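Okay I've been promising this for ages. A thread on the house rules we use for tabletop robot cells at Hurnport, because so many people asked after the Friday meetup and I love talking about this stuff way too much.

1/ Some background. We're a small shop, two-arm benches mostly, and for the first year our "standard" was whatever the last person at the bench felt like doing. Then we sat down with the Fekden folks, compared notes, and wrote one page. One page! It lives on the wall beside every bench.

2/ Rule one is the dull one and my favourite. Reset sheet before every run. What's on the table, where it sits, which way it points. If you can't put the table back the way it was, your run from this morning and your run from this afternoon are two different experiments.

3/ Our first reset sheet had 58 lines. Everybody skipped it (me included, sorry). Desmond Abernathy cut it down to 9 and now it gets done. If you take one thing from this thread, take that. Short list, every time.

4/ Rule two: hands out before motors on. Say it out loud, even if you're alone. "Hands clear." I felt like a goose the first week and now I do it at home before I turn on the blender.

5/ Rule three: the stop button goes where the person standing there can hit it without reaching past an arm. Check it from where you'll be standing, with your weak hand. Then press it! Once at the start of every shift. A stop button you've never pressed is a decoration.

6/ Somebody asked if small arms even need this. Yes please. They're slower than the big ones and lighter too, but they'll still pinch a finger against a table edge, and they get a lot more interesting once they're holding something. Do your risk assessment on the arm plus the gripper plus whatever's in the gripper.

7/ That last bit is the part people miss. When you read the robot's manual, it's describing the robot. It has no idea what you're going to hand it. So we keep a separate tool list, and nothing goes on the table until it's on the list.

8/ Cables. We do a full-reach check by hand with the power off, both arms, out to every corner they'll visit. Watch for loops that could hook on a bracket or on the other arm. Takes a couple of minutes. Totham do the same check and add a slow-speed pass afterwards, which I've happily stolen.

9/ Wear logging! I know, I know. But we log gripper cycles, look over the finger pads every 1,000 and swap them at 2,000 whether they look tired or not. Before that we'd swap them when somebody got annoyed, and the grip drift in between drove us up the wall.

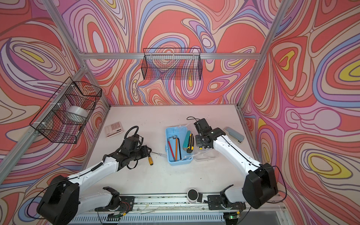 10/ Sharp things get their own line on the tool list, and I will die on this hill. Anything with a blade or teeth is marked S, and an S item means nobody leans in to nudge it mid-run, you pause first. On a bench like this one that's the hacksaw in the blue tray and the two utility knives leaning on the side of it, and I'd put the screwdriver down as S as well, seeing as there's a gripper hovering right by it. The stapler and the calculator can stay plain old items. We argued over the screwdriver for most of a lunch break and I'm still right.

11/ Related: a neighbour rule. When both arms have jobs close together, write down which one has right of way. Doesn't matter much which you choose. We go with left, and the Benítez bench goes with right, and we've agreed never to discuss it again.

12/ Wall baskets are storage, so they go on the reset sheet too. Contents listed, or the word "empty". Took us until April to add that and I can't believe how much stray tape and how many hex keys it's saved us hunting for.

13/ Last one for tonight. Every rule on the page has a name beside it, the person who can change it. Want to change it? Go talk to them, try it for a week, then reprint the page. Ours is on its sixth version and it's still one page, I'm so proud of it.

If you've got a bench page of your own, please post it! I'd especially love to see how you word the bit on blades. I'll put up a clean copy of ours once I've fixed the typo in rule three.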